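TEXTILE CARE AND HANDLING
Unit 6: Flat sorting and folding of soft garments
Course handout, Dustthorpe evening program

Read before the Monday session. Bring the Fakden fiber chart from Unit 5 and one thick garment that does not hold a crease.

6.1 Scope

Unit 5 dealt with woven shirts and trousers, where the seams give the fold lines. Unit 6 deals with thick, soft fabrics: fleece, brushed knits, heavy jersey, and pile fabrics in general. Such fabrics have low bending stiffness for their thickness. They drape over their own edges, hide their openings, and spring back from a fold unless the fold is weighted.

6.2 Terms

Lie: the position a garment takes when dropped or set down without arrangement.
Long axis: the line through the greatest length of the garment as it lies. It often does not match the collar-to-hem line.
Turnover: a section of fabric that has folded back on itself, showing either the face or the reverse.
Flap: a free portion, attached on one side only, that can be moved without moving the body of the garment.
Anchor point: the first part identified with certainty, from which the rest is laid out. Necklines, cuffs, and sewn-in labels are the usual ones.

6.3 Work surface

A table at hip height is preferred. At home the usual surface is a bed, and the exercises assume one. Three properties of the surface matter.

Friction. A cotton sheet holds a pile fabric in place, which helps when smoothing but drags when the garment is rotated. Lift and turn; do not pull.
Compliance. A mattress gives under hand pressure, so creases are pushed down and return when the hand is removed. Smooth with the flat of the forearm, using light pressure.
Contrast. A garment much darker or lighter than the sheet has a readable outline. On printed bedding, work from the outline of the garment and ignore the print. Students regularly mistake a printed shape at the garment's border for a trim or a label.

6.4 Weight and fold allowance

Weigh the garment dry. The reference garment used in the Mofokeng tables weighs 670 grams and is folded to a width of 15 inches before the final turn. Heavier garments need a wider first fold, or the finished stack leans. Enter the weight on the Fovevow record sheet in whole grams.

The loss of stack height after resting is not graded in this unit. It returns in Unit 8 together with compression bags.

6.5 Procedure

Step 1. Clear the bed of other laundry. Pull the sheet taut at the corners nearest you.

Step 2. Set the garment down without arranging it and sketch the lie. Mark the long axis, each turnover, and each flap. In the case shown, the axis is diagonal, the middle section has turned over on itself, and a loose flap extends to the right. The narrow upper length is not to be named as a sleeve until it has been opened. The same applies to the tan patch: it may be a folded label or a piece of packaging, so it is recorded as "unconfirmed" and is not used as an anchor point. 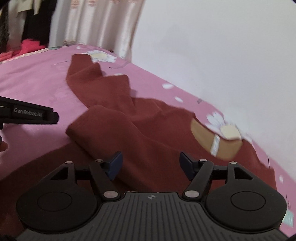
Step 3. Find an anchor point by touch. Seam allowances can be felt through most thick fabrics even when they cannot be seen.

Step 4. Open turnovers one at a time, starting with the one farthest from the anchor point. Opening the nearest first tends to bury the far one.

Step 5. Align, smooth, and fold in thirds lengthwise — halves if the fabric is quilted. Rest the folded garment before stacking.

6.6 To hand in

One sketch of the lie, one sketch of the finished fold with width marked, and the completed record sheet. Label sketches with the unit number. Pencil is accepted.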